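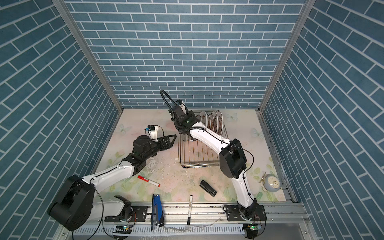
papertrail_jo
So I've got a rental with a tiny galley kitchen and I want to do peel-and-stick wallpaper on the wall behind the sink before my sister moves in with me. I've been going back and forth on it since March and I can't make up my mind! What I keep coming back to is blue brick, the slate-blue kind with the skinny white grout lines, same as the walls up top. My sister says it'll look like a pizza place. She wants florals. I have $81 left in the house budget and one wall, so whatever goes up is staying up until the lease ends. Has anybody lived with a brick print for more than a few weeks? Do you get sick of it?

Posted Apr 25, 2018

mudroom_mike
I've had fake brick in my laundry room for 2 years and I still like it. Mine's from Gekent, the thicker vinyl one. It hides dents in the drywall really well, and my drywall is basically all dents. The one thing I'd say is buy an extra roll. I ran out 44 inches from the end and the new roll was a different shade of gray. You can see the line from the hallway and it bugs me every single time I do towels.

tansy_and_thyme
Going to be the grump here. Peel-and-stick behind a sink is a bad idea, period. Steam gets under the edges and then you're pressing corners down with your thumb every morning while the coffee drips. I did it in my old place on Belmonte and pulled it all off before Thanksgiving. Paint the wall. Semi-gloss, one quart, done.

papertrail_jo
@tansy_and_thyme I can't paint, it's in the lease! Believe me I asked. The landlord is fine with anything that comes off clean, and that's where the wallpaper idea came from in the first place. What brand did you use, do you remember? And did you wash the wall first or just stick it on?
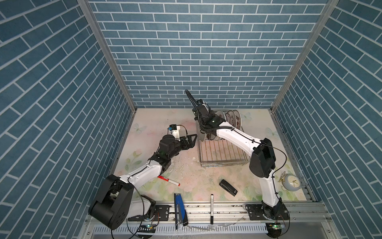
Also I should've said in the first post, the sink wall has a window in the middle of it, so it's really two skinny strips and a bit along the top. I'm a little worried about cutting around the trim. I own a box knife and a ruler and not a lot of patience.

tansy_and_thyme
It was a Drolelari roll, the cheap one. I wiped the wall with a damp rag and called it good, so okay, some of that is on me. I still wouldn't do it again.

mudroom_mike
Yeah, a damp rag won't touch kitchen grease. Dish soap, then plain water, then let it dry overnight. I also ran clear caulk along the counter edge and haven't had a corner lift yet. For the window, cut it big, press it into the trim with a plastic card, then trim with a brand new blade. Change the blade more than you think you need to. A dull one drags and tears the print.

casserole_queen_44
I'm on your sister's side, sorry! I think brick on a small wall feels heavy. A soft floral would open the whole thing up, and if you cut it a hair crooked you won't be able to tell. With brick, every row has to be dead level or your eye goes right to it. My brother-in-law's is off by a quarter inch and I stare at it all through dinner.

papertrail_jo
Okay, the crooked thing is a really good point and I hate it.
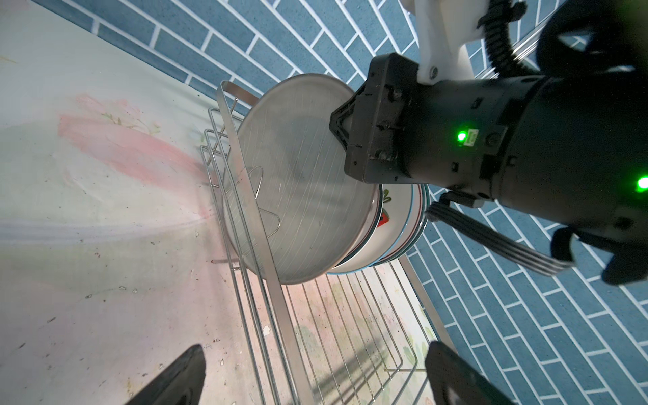 I could order samples of both and tape them up for a week, I guess. Planusent does sample squares and I think shipping's free if you get a few at a time. My sister already has one in her cart with peonies on it — of course she does.

mudroom_mike
Do the samples. Look at them at night with the kitchen light on too. Mine looked navy in the store and it's closer to gray at home. And get a level, a cheap one is fine. Brick isn't that hard if your first row is straight.

windowseat_pam
Has anyone tried the kind you wet on the back? A neighbor did 300 square feet of it in her basement and says it slides around enough that you can fix your mistakes. No idea how it comes off though, so maybe not for a rental.

tansy_and_thyme
It comes off with a spray bottle and a lot of swearing. Still cleaner than the sticky stuff, if you ask me.

papertrail_jo
Samples ordered, two bricks and the peonies. I'll post again when they're up on the wall.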